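Fil du soir · Maison & rangement

Publié en décembre par Vasylyna Hutsuliak

1/ Bon, je me lance dans un fil un peu long sur un sujet pas glamour du tout : la paperasse. Les factures, les garanties, les courriers de la mutuelle, les dessins des enfants qu'on n'ose pas jeter. Tout ce qui s'empile sur le meuble de l'entrée depuis 11 ans chez moi.

2/ L'idée vient d'Edeltraud Mösli, ma voisine du dessus. Elle m'a demandé un jour mon attestation d'assurance pour une histoire de fuite, et j'ai mis une soirée entière à la retrouver (dans un livre de cuisine, à la page des gratins). Elle, son classeur, elle l'avait sous le bras en arrivant. La honte.

3/ Première règle que je me suis donnée : un plan de travail dégagé, clair, et on n'ouvre pas une seule enveloppe avant.
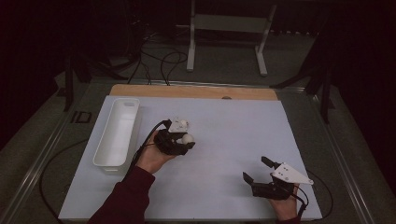
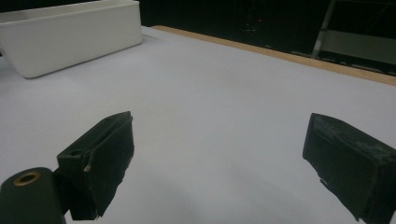
4/ ÉTAPE UN : TOUT SORTIR
Et quand je dis tout, c'est aussi le tiroir sous le four, la boîte à chaussures de l'armoire et la pochette de la voiture. J'ai fini avec 415 feuilles. Oui, j'ai compté, j'étais curieuse, et puis ça me donnait une excuse pour ne pas commencer !

5/ Ne lisez rien à ce stade. Vraiment rien. Je suis tombée sur une lettre de mon ancien propriétaire, M. Stöckli (Reto, pour les intimes, dont je ne faisais pas partie), et j'ai perdu vingt minutes à me fâcher toute seule dans la cuisine pour un robinet de 2014.

6/ ÉTAPE DEUX : QUATRE TAS
À garder toujours / à garder quelques années / à scanner / à recycler. J'ai essayé avec sept tas la première fois, j'ai abandonné avant le thé. Quatre, ça tient dans la tête.

7/ Dans « toujours » : état civil, diplômes, jugements, actes de propriété, relevés de retraite. Les bulletins de salaire aussi, gardez-les jusqu'à la retraite, même ceux du petit boulot d'été où vous avez vendu des glaces sous la pluie.

8/ Dans « quelques années » : relevés bancaires, impôts, quittances de loyer, factures d'énergie. Les durées ne sont pas les mêmes pour chaque papier, alors regardez la liste officielle, ne me croyez pas sur parole, je suis prof de musique.

9/ Et le mode d'emploi du grille-pain Lehner mort depuis trois déménagements ? Recyclage. J'en avais deux exemplaires, dont un en finnois.

10/ ÉTAPE TROIS : SCANNER SANS Y PASSER L'HIVER
J'ai testé Gradora, l'appli que Valentin Prantl m'a conseillée à la chorale. Elle redresse bien les pages, par contre elle nomme les fichiers n'importe comment. Je renomme à la main : année, mois, qui, quoi. C'est pénible les premiers soirs et puis ça va.

11/ Une copie sur l'ordi, une sur un disque qui dort chez ma sœur. Et l'original de tout ce qui est signé ou tamponné, je le garde quand même, on ne sait jamais.

12/ ÉTAPE QUATRE : NE PAS RECOMMENCER
Le courrier, je l'ouvre maintenant debout, manteau encore sur le dos. La pub part tout de suite. Le reste va dans une seule pochette, et je la vide une fois par mois avec un disque et un verre de quelque chose.

13/ Pour ceux qui demandent : les classeurs viennent de chez Fustside, les intercalaires je les ai faits dans de vieux calendriers. Lorenz, le fils d'Edeltraud, trouve ça moche. Il a 11 ans, il a sûrement raison.

14/ Il me reste les dessins des enfants. Si quelqu'un a une méthode qui ne finit pas en larmes (les miennes, pas les leurs), je prends, mes messages sont ouverts !

© Vasylyna Hutsuliak · Contact · Retour en haut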